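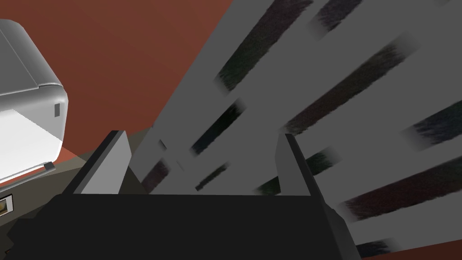
I bought the Arari kitchen simulator in December to practice gripper control before paying for hardware. The license cost 377 dollars and comes with 73 rooms, a two-finger gripper and a wrist view. I have used it most evenings for five months.

Setup took one evening. The controls are easy to learn, and the wrist view takes longer, as the room tilts whenever the arm turns. Surfaces are hit or miss. The marble counters have good veining, while bread and bowls look a little too smooth. 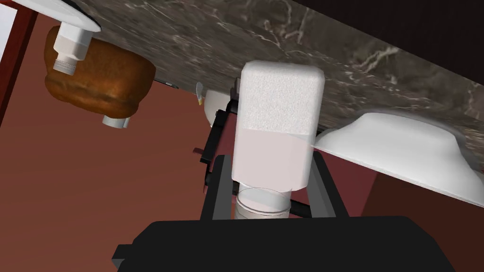

Cartons are the best items to start on. Their straight sides suit the two fingers, and the grip force slider goes from 0 to 700 in small steps. Glassware is harder to judge against the black gripper, and I would like an outline option for it.

I also tried Skistalley, which runs faster on my old desktop but only has five rooms. Support from Arari answered both my emails the next day. The manual needs an index. Four stars, and I plan to renew.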